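How I Write a Travel Diary Without Ruining the Trip

I used to come home from every vacation with a fancy notebook that had one page filled in. Day one: four paragraphs about the airport. Day two: nothing, forever. So here's how I do it now, and it got me all the way through Tarnholm last March with 53 pages to show for it!

First, get a small, ugly notebook. I mean it. The pretty ones make me nervous and I start writing like I'm being graded. Mine fits in a coat pocket and already has jam on the cover.

Next, pick your moment and stick with it. Mine is breakfast, before my phone comes out. I write down yesterday, never today, and I stop when the coffee's gone. If I wait until bedtime I fall asleep on my own pen (ask my pillowcase).

Start with food. When I'm stuck I write what I ate and the rest comes wandering in behind it. The soup at Lozano got me going on the rain, then the waiter's opinions on the rain, then the 997 steps up to the old lookout that I swore I'd never climb and then climbed in sandals.

Write down what people say, word for word if you can. I keep a scrap of paper in my pocket for this and copy it over in the morning. You'll remember the view just fine, but you will lose the lady on the ferry telling her dog to sit up straight.
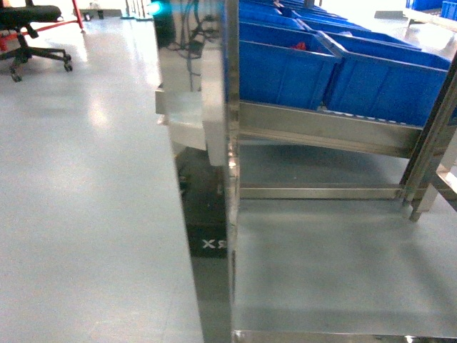

Tape things in as you go, too. Tickets, sugar wrappers, the receipt from Zesura where I spent way too much on a scarf. I carry 2 glue sticks - one always dries out - and do my sticking while I wait for buses.

If you miss a day, skip it. Don't go back and catch up, or you'll be doing homework in a hotel room while everyone else is out getting ice cream. Put the name of the place at the top of the page, leave it blank and move on.

When you're home, give it a week or so before you read it through. Then type up the bits you like while you can still read your own handwriting. My Tarnholm one came to 1,496 words, and a good half of them are soup.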